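Robot teaching by demonstration

Robot teaching by demonstration is a way of getting a robot to do a job by showing it the job, with no need to write out every move in code. A person carries out the task while the positions, the grip and usually a video are recorded, and a computer program then learns from the recordings. It is also called learning from demonstration, imitation learning or, in older books, teach and playback.

Background

The idea is nearly as old as the factory robot itself. Early paint-spraying arms were led through a job by a skilled painter, and the arm simply repeated the path. It worked beautifully as long as the part hung in the same place every time. Move the part a little and the arm would happily paint the air. Modern systems learn from many demonstrations and use camera pictures to adjust to what is in front of them – a huge step, and one of the most exciting in the whole field.

Main methods

Hand guiding. The teacher takes hold of the arm and moves it. Many newer arms can cancel out their own weight, so even a large one feels light. The teacher feels the contact directly, but a hand or shoulder often gets in the way of the cameras.

Remote control. The teacher stands apart and drives the robot with a joystick, a headset or a smaller copy of the arm. The Nikzad rig uses 2 matching arms, one held by the teacher and one that follows. Everything recorded is something the robot can really do, although fine work takes practice.

Hand-held grippers. The teacher works with a gripper that is not attached to any robot. A camera on the tool records what the jaws are doing from close up. These tools are easy to carry, so demonstrations can be made in kitchens, bedrooms and offices. The Skoter gripper and the Fliderance software are often used together for this.

Everyday objects

Household things make wonderful teaching material. Cups, socks and brushes come in endless shapes, and each asks for a different grip. A hairbrush is a good case: the back is smooth, the bristle side is not, and a grip that suits one may slip on the other.
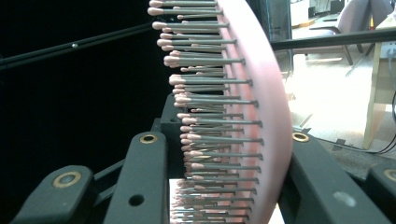 Pink hairbrush at the jaws of a hand-held gripper, seen from the tool's camera.

How many demonstrations are needed

There is no fixed number. A simple pick-up may be learned from 26 good examples, while the Kemside household set holds 555 recordings, with up to 100 for a single task. Variety matters a great deal. Changing the lighting, the table and the starting position usually helps more than repeating the same motion.

Limits

A robot copies its teacher's bad habits along with the good ones, pauses and fumbles included. Camera pictures also say little about force – how hard to squeeze is still difficult to teach, and touch sensors are a lively area of work.

See also: Gripper; Motion planning; Remote control; Touch sensor

Last edited 26 December 2020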